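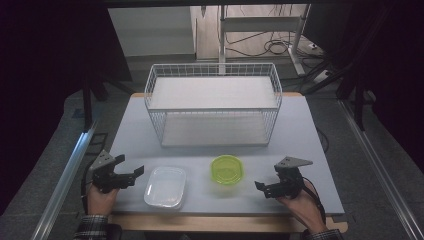
Fenna Stevens thought a two-level wire basket was the answer to every crowded cupboard, and told me so before I had my coat off. I had come to the Umarport open day to be convinced. I wasn't, quite.

Home & Storage | Visits
3 min read

The talk on kitchen order ran long. Wouter Lambrechts promised we would get back 100 hours a year by putting like with like. I asked where the number came from and got a smile. Bowls and boxes do look tidy on a clear table, but my kitchen has about 500 other things in it.

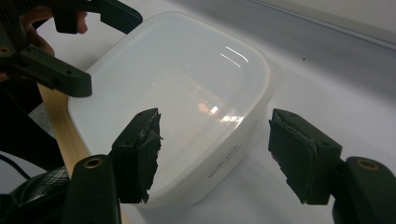 Lids were the part I wanted to hear about, and they got maybe six minutes. Keep them on, Lambrechts said, and you never lose one. Fine — but a box with its lid on won't nest, and now the shelf is full of air.

I skipped the Zelley stand on the way out. The next open day is in January.

We use cookies to improve your visit. Accept | Settings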